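4. Packet Handling Station: Setting Up and Recording

This section was written for the Fokanlow student club by Aldana Zapata and checked by Uwe Gerlach. It assumes you have read Section 3. It doesn't assume you believe the claims in the old Briggs handout, which promised a packet routine "in one afternoon." We have yet to see that afternoon.

4.1 Before you start

1. Move each gripper through its full travel by hand. If it sticks, stop and tell the bench lead.
2. Look at the pivots on both sides. A gripper that is stiff on one side will still close, and it will give you bad recordings all day.
3. Set out one packet. Teams always want to start with a pile of them. Don't.

CAUTION: Keep fingers out of the linkage while another person is testing the jaws.
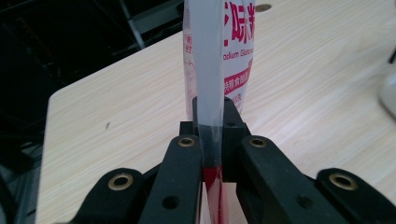

4. Close on the packet slowly and hold it for 3 seconds. A grip that survives three seconds proves very little, but one that doesn't can be thrown out right away.
5. Tilt the gripper to each side. Watch for slow creep, which the software will happily log as a good hold.
6. Open, put the packet down, and do it again from a different angle.

NOTE: The Adico worksheet tells you to mark a grip as "secure" when the jaws stop moving. Ignore that line. Jaws also stop when they have closed on each other.

4.2 Two-handed work

1. Hold one device in each hand and find a grip you can keep for a whole session.
2. Run the cables out to the sides before you begin. A cable that tugs on your wrist will show up in the motion data, and you won't be able to clean it out later.
3. Agree on who calls start and stop. It should be one person.
4. Record a short trial and play it back before doing any more.

At the Hostitz meet in March our team brought 1,174 recordings and was rather proud of the number. Only 36 were any use for the packet task. The rest had been collected before anyone checked the playback, so please don't skip step 4. 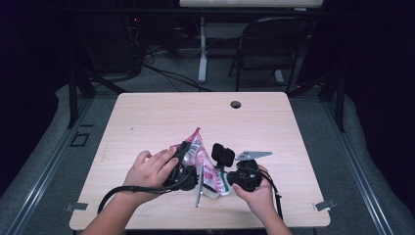 Will more recordings fix a weak grip?
Probably not. You will get a larger set of weak grips. Go back to 4.1, fix the hardware or your hand position, and record a small batch first.

4.3 Finishing up

1. Stop the recording before you put the devices down.
2. Write the result in the log, including drops. A log with no drops in it will be sent back.
3. Coil the cables and return the packet to the bin.

Revised 28 August 2018

Fokanlow Student Robotics Club | Contact the bench lead | Back to top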